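第三部分 微波炉第一次上岗:从摆放到热好第一杯牛奶

水壶和烤面包机都安顿好了,终于轮到厨房里我最喜欢的一位!这台奶油色的台式微波炉,面板简洁,按键不多,花一点时间认一认,以后闭着眼也摸得到。这一部分由 Lise Kennedy 编写,Murray MacDonald 照着从头到尾做过一遍,凡是他停下来问“然后呢”的地方,我们都补写了。

3.1 摆放

1. 选一张平稳的台面,靠近插座,远离水槽和灶台。
2. 两个人抬,或者一个人双手托住底部。不要拎炉门,也不要拎电源线。
3. 炉门朝前放正。后面和两侧留出空隙,具体距离以随机说明书为准。
4. 打开炉门,取出里面的纸垫、泡沫和零件袋,全部取干净。
5. 把转盘或托盘按说明书装好(如果你手上的型号有的话),用手轻推,确认放稳。
6. 插上电源。请用单独的墙面插座,不要和电饭煲挤在一个插线板上。

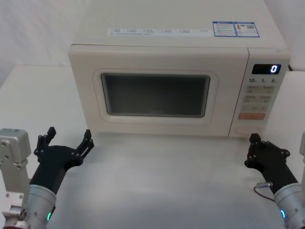 注意:顶部的标签先别急着撕。请把上面的字读完,带二维码的那一张建议一直留着,以后报修、查资料都方便。普通的运输胶带可以撕掉,残胶用温水和软布擦,千万别用钢丝球。

插电以后,在 Drosholm 公寓住过的朋友都会问同一个问题:屏幕上是 0,是不是坏了?没坏,它在等你呢!没有设定时间的时候就是这个样子,放心往下做。

3.2 认识按键

按键都在炉门右边,从上往下认最快。先别放食物,也别启动,只看字、看图标就好。

1. 显示屏下面印着“10”“1”“5”,是快捷时间。赶时间的早晨,这一排真的太好用了。
2. 再往下是“微波火力”和“智能解冻”。火力管强弱,解冻专门对付冰箱里拿出来的肉和馒头。
3. 接着是“微波杀菌”和“美食菜单”。菜单里有哪些项目,请对照随机说明书里的表格。
4. “参数设置”两边是减号和加号,用来调整数值。
5. 最下面的橙色键管确定、开始、暂停和取消,颜色不一样,一眼就能找到。

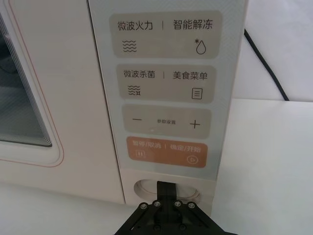 图 3-2 火力、解冻、杀菌、菜单与加减调节键,最下方为橙色的暂停/取消、确定/开始键

提示:橙色键上有两组功能。在 Poirier 培训厨房里,最常见的手误是想开始却按成了取消。按之前看清楚是左边还是右边,练三次就顺手了。

小心:炉腔里什么都没有的时候不要启动。想试机,请放一杯水进去。

3.3 开门与关门

1. 找到控制面板底部的椭圆形开门键。
2. 用拇指平稳地往里按,炉门弹开后再用手拉开。
3. 看一眼门边和门框,有面包屑或油点就擦掉。
4. 关门时推到底,听到扣合的声音为止。
5. 轻轻拉一下门边,确认没有松动。 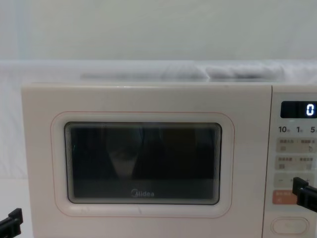 图 3-3 炉门关好,屏幕显示“0”,可以开始设定

小心:炉门变形、门扣松动或玻璃有裂纹时,请立刻停用并拔掉插头,联系维修人员,不要自己拆外壳。

3.4 热第一杯牛奶

好了,最开心的一步来了!

1. 选一只标明可用于微波炉的杯子。带金边、银边的不行,金属杯更不行。
2. 牛奶倒到七分满,给它留点翻腾的余地。
3. 杯子放在炉腔中央,不要加密封盖。
4. 关好门,按“微波火力”,选中等火力。
5. 用加减键把时间设短一些,宁可分两次热。
6. 按“确定/开始”。
7. 结束后先等一会儿,再打开门,垫着隔热手套把杯子端出来。搅一搅,试过温度再喝。给孩子喝的,一定由大人先试。

中途想看看热得怎么样,先按暂停,再开门。搅匀以后关上门,再按一次“确定/开始”,接着热就行。Aaliyah Ouellet 喜欢在这个时候加一小勺蜂蜜,我们试过,好喝得不得了,强烈推荐!
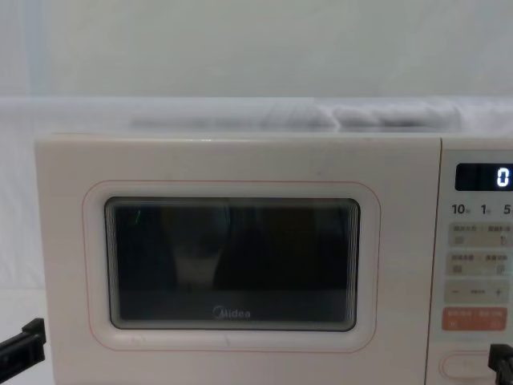

热完之后门先敞开几分钟,让水汽散一散,再用拧干的软布把炉腔和门内侧抹一遍。外壳上要是沾了印子,布上加一滴洗洁精,顺着一个方向擦,最后用清水布收尾。控制面板怕水,布一定要拧干,也不要直接往上喷清洁剂。

炉腔里有味道怎么办?半碗水,放两片柠檬,加热到冒热气,关着门闷五分钟,再擦。我每次热完剩鱼都这么做,味道清爽多了。记得碗很烫,戴手套!

3.5 常见小情况

按了开始没有反应:多半是门没有关到底,打开重新关一次。还不行,就检查插头。

热得外面烫、里面凉:火力降一档,时间加长,中途翻一次面。米饭压松了再热,洒一点水,口感会好很多。

解冻后边缘已经发熟:食物切小,铺平,别堆成一团。薄的那头往里放。

时间设错了:按“暂停/取消”清掉,重新来过。

本部分 7月2日 修订,增加了柠檬水除味的做法。清洁用品放在哪个抽屉,请翻到第五部分的收纳表。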